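Heating oil price lock or float for the winter?

Posted in Home Fuel & Energy

jsarmiento
We use roughly 800 gallons a season for heat and hot water. Gradska Fuel is offering a fixed price if I sign by the end of November, with a fee of 446 dollars for a downside cap on top. Without the cap I pay the fixed number no matter what crude does. Has anyone here bought the cap and come out ahead?

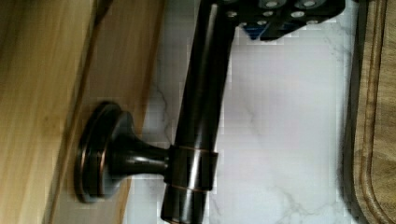

Loubna Cherkaoui
Skip the cap. On 800 gallons that fee adds more than 55 cents a gallon, so the street price has to drop by more than that before you see a dime. I've floated for 5 winters and I'm happy with it.

amr_bouzid
Depends which winters. If she floated through a year when distillate stocks were low, she paid for it in January. Retail oil here follows the diesel futures plus a dealer margin, and the margin gets wider when it's cold. Watching crude alone won't tell you much.

Loubna Cherkaoui
I had one bad winter out of the five. I paid 284 dollars more than my neighbor who locked. The other four I paid less.

jsarmiento
What about the margin, is that written down anywhere? The Gradska contract just says "posted daily price."

Nawal B.
Ask them for it in writing. Stonik quotes a set number over the rack price and puts it on the ticket. Gradska wouldn't do that for me two years ago, so I switched. Delivery is slower with Stonik, though.

sherif_aa
I disagree with Loubna on this one. People on a tight budget don't need the lowest average, they need to know the bill. Lock half the gallons and float the rest. Most dealers will do it if you call, even if it isn't on the flyer.

amr_bouzid
Half and half is fair. Read the part about minimum gallons first. Some contracts charge you for what you don't take.

jsarmiento
Found it, page 2. I'd owe for anything under 90 percent of the contract amount. I'll call in the morning and ask about locking half with no cap.

Nawal B.
Get the name of whoever you talk to.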